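Is That Old Car Really Worth That Much?
January
By Jeanine Smits

We use cookies to remember which pages you have read. Ask a grown-up before you change your settings.

Suppose someone tells you that a dusty old car is worth more than a house. Should you believe them? Maybe. But ask some questions first.
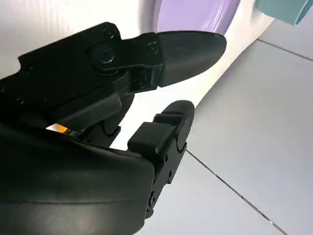 Start with the word "worth." A car doesn't have a price hidden inside it like a prize in a cereal box. It is worth what somebody will pay on the day it is sold. If two people at an auction both want it badly, the price goes up and up. If it rains and most of the buyers stay home, the very same car may sell for much less.

An auction is a sale where people call out bigger and bigger offers, called bids. The last bidder gets the car. Before the sale, the auction house prints a guess at the price, called an estimate. Remember who is doing the guessing! The auction house usually gets paid a share of the selling price. It may also set the guess a bit low to get people excited. Then, when the car sells for more, everyone says the sale was a huge success. Was it? Or was the guess just too low?

"Only 300 were ever made"

Sellers love to say a car is rare. Take the Stalel, a little two-seater with round headlights. For years, ads said only 300 were built. Then Siamak Nazari, who fixes them, went through the old factory books and found 497. The cars were the same as before, but the story had changed.

And rare doesn't always mean wanted. The Kanunex was rare too. It was rare because the doors leaked and people wouldn't buy it. You may have a drawing at home that is the only one in the world. Try selling it for the price of a car.

"It belonged to somebody famous"

This one works very well on buyers. A car that was in a movie, or that a singer once drove, can cost far more than its twin parked next to it. But how do we know? A photo helps. So do old letters, bills and registration papers. A man at the auction saying "my uncle told me" doesn't help much.

Movie cars are extra tricky. A film crew may use several cars that look alike, and some may have no engine at all. Ask which one you are looking at.

"All original"

Original means the parts are the ones the car left the factory with. After sixty years, that is hard to believe about tires. Lieven Groen once looked over a car sold as "all original" and found new seats, a new roof and fresh paint under the hood. He still liked it. He just didn't want to pay the "all original" price.

What about the miles? If the dial says 3,011, look at the pedals. Rubber that is worn flat has been stepped on a lot more than that. Many old dials go back to zero when they run out of numbers, and some have been turned back on purpose.

So next time you hear about a record price, ask who said so, who got paid, and where the papers are.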